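Topic: Sorting drink cans into clear bins – who else does this?
Board: Kitchen & Pantry

nusrat_t
Okay, I've finally become a can sorter and I love it! We go through a lot of Celsius here, and they used to live in torn cardboard under the counter. Now they all go out on the big white table, standing up, and then into clear bins. I have three bins and I'm still deciding what goes where. Cans on the table today: 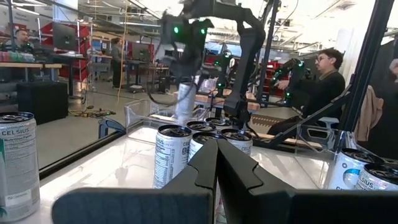
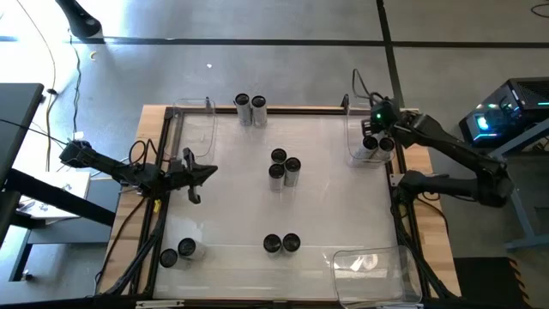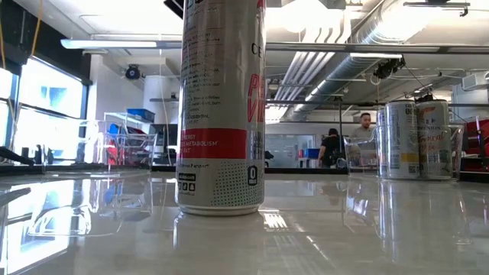 My plan so far is one bin for each flavor family and one for the odd ones. The bins are from Enwood and I got them for the size – they slide onto the middle fridge shelf with a finger of space left over. Would you sort by flavor or by date?

razia.g
Date! Always date. I did flavors for a year and kept finding old peach ones at the back. Oldest in front, new ones behind, and you never have to think again.

turcotte_a
Gotta disagree with Razia. If you drink them fast enough the date doesn't matter, and at 7 in the morning I want to grab my flavor without reading the bottom of a can. Flavor bins all the way – I even did my seltzers!

razia.g
"Fast enough" is doing a lot of work there, Aaliyah. You told us in October you had 90 seltzers in the garage.

turcotte_a
And every one of them got drunk!! My garage, my rules.

NurhanG
Can I vote for both? Bin by flavor, then oldest at the front inside each bin. Also, put a folded dish towel in the bottom. Mine used to rattle every time the fridge door shut and the towel fixed it.

asif409
I don't get the bins at all, sorry. Cans stand up fine on a shelf by themselves. Bins eat up space, and then you have bins to wash.

nusrat_t
Asif, I used to think so too, but pulling out a whole bin to reach the back is such a treat. Nurhan, I'm stealing the towel idea tonight. Does a thin one do it, or should it be a thick one?

NurhanG
Thin! A thick one makes them lean.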